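Norkham Shared Workshop
Home Projects Guides Tool Bookings Contact

Teaching a Home-Built Arm to Fold a Shirt, Part 2: Recording Good Demonstrations by Hand

Posted 12/25/23 by the Norkham robot bench

In Part 1 we got the arm bolted down and moving. Now for the fun bit, which is showing it what we want! This guide covers recording folds with a pair of hand-held grippers, so you can teach the job with your own two hands and leave the arm switched off until later. We've been at this since November and it's still my favourite part of the whole build.

You don't need to be a programmer to do this stage. If you can fold a shirt and follow a checklist, you can record.

What you'll need

- Two hand-held grippers, one for each hand
- A laptop with plenty of free disk space, and a second one if you can borrow it
- A wide, soft, plain-coloured surface
- Five garments of different sizes and colours
- A notebook and a pen that works
- Someone to watch the recordings come in

We run Skosura on the laptop to collect the recordings. It's our own set of scripts, named after nothing in particular, and the link is on the Projects page. Anything that saves both grippers on the same clock will do.

Step 1. Pick your surface

We started on a workbench and it was miserable. The gripper fingers kept knocking on the hard top, and every knock made us flinch and lift too high. A mattress has some give in it, so you can press the fingertips down beside a hem and slide under the cloth without worrying about what you're hitting. It also puts the shirt at a comfortable height if you kneel or sit.

Go for a plain cover in a colour that's well away from your garments. Pale green with a blue shirt is lovely to work with. White on white will drive you up the wall when you sit down to review.

Step 2. Start with a messy shirt

It's tempting to lay the shirt out nicely before each take. Resist! Your arm will never meet a nicely laid out shirt. Pick it up, let it drop, give one side a shove, and start from whatever you've got. Bunched sleeves are great. A collar tucked underneath is great too, though leave those until you've had some practice.

Bring both grippers in from the sides, low down, with the jaws pointing towards the cloth. Hold still for a slow breath before your first move so there's a clean start to find later on.

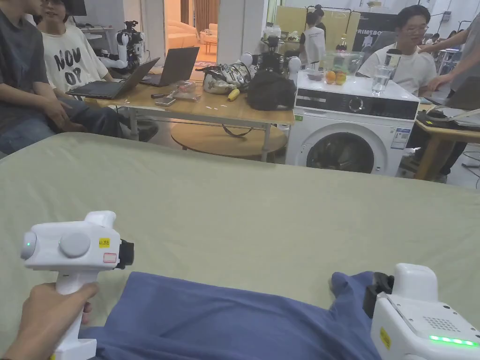 Step 3. Make the fold

Every person folds a shirt differently, and that's fine at home, but for recording you want one method and you want to stick to it. Ours goes like this:

Smooth the body first. Pinch the two bottom corners and pull gently towards yourself until the front is mostly flat.

Bring the left sleeve across, then the right. Grip at the cuff and lay it down. Don't fling it.

Fold the sides in to the middle.

Pinch the hem with both grippers and take it up to the collar in one smooth lift. Both hands should leave the surface together and land together.

Open the jaws fully and back straight out. A lot of our early takes were spoiled right here, with a finger catching the cloth on the way out and dragging the whole fold open again.

Go slower than you think you need to. If it feels like you're folding laundry underwater, you've got the speed right.

Fixing a fumble

You will drop things. If you miss a pinch, just open the jaws, go back and try it again without stopping the recording. Those recoveries are gold, as they show the arm how to get itself out of trouble. Only bin a take if the shirt leaves the surface altogether or someone's elbow goes through the middle of it.

Step 4. Work in sets of 20

We record 20 folds, stop, and swap people. Your wrists will thank you. These grippers don't feel heavy when you first pick them up, but by the end of a set you'll notice your pinches getting sloppy, and sloppy pinches show up in the results.

Our target for the first round was 200 good folds. That sounds like heaps, and on the first afternoon it felt like heaps, but with a few people taking turns it moves along nicely. Put some music on. Keep fruit handy.

Between sets, write down which garment you used, who was folding, and anything odd. "Blue shirt, left jaw sticky" is plenty.

Step 5. Check the fingers

Before each set, close the jaws and look at where the tips meet. They should come together squarely at one point. If one finger rides over the other, undo the screws at the base a touch, line the fingers up, and nip them tight again. Do the opposite screws in turn so the mount doesn't twist.
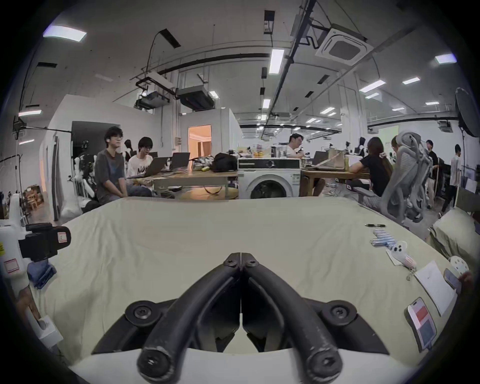 Then test the grip on a single layer of cloth. Pinch a bit of the cover, lift it a little and let go. You should feel the fabric come up cleanly and drop without snagging. If it slips, wipe the fingertips with a dry rag and try once more. We tried sticking rubber on the tips and went back to bare fingers, as the rubber wouldn't let go of jersey.

Wrinkles in the cover are worth a quick look too. Small ones do no harm at all. A big ridge can end up inside the pinch along with the hem, and then you're folding the bedding.

Step 6. Review the same day

Don't leave this for the weekend. Sit down with the laptop while you still remember which take was which, and play each one through at double speed. You're looking for three things: does it begin with both hands still, can you see the cloth during every pinch, and do both hands finish clear of the fold?

Mark each one keep or toss in the notebook and move on. If you're arguing over a take for more than a minute, toss it and record another.

Back up the keepers before you go home. We use a drive called Nolia that lives in the workshop cupboard, and a second copy goes home in somebody's bag.

Troubleshooting

The two grippers drift out of time: restart both together, then tap the fingertips against each other at the start of every take. You can line up the recordings from the tap.

Everything looks too dark: bring in a soft light from one side and keep it in the same spot for the whole set.

Folds come out crooked: nearly always the first smoothing step. Spend longer on it.

One hand does all the work: swap your grippers over for a set. It feels dreadful and it helps a lot.

Part 3 will cover the first training run and putting the arm back on the job. Ours has managed a tea towel so far, and the cheer could be heard out on Mavromatis Street.

Related guides
Teaching a Home-Built Arm to Fold a Shirt, Part 1: Mounting and First Moves
Printing Replacement Gripper Fingers
Tidy Cable Runs for a Moving Arm
Skosura Setup on an Old Laptop
Bench Lighting on the Cheap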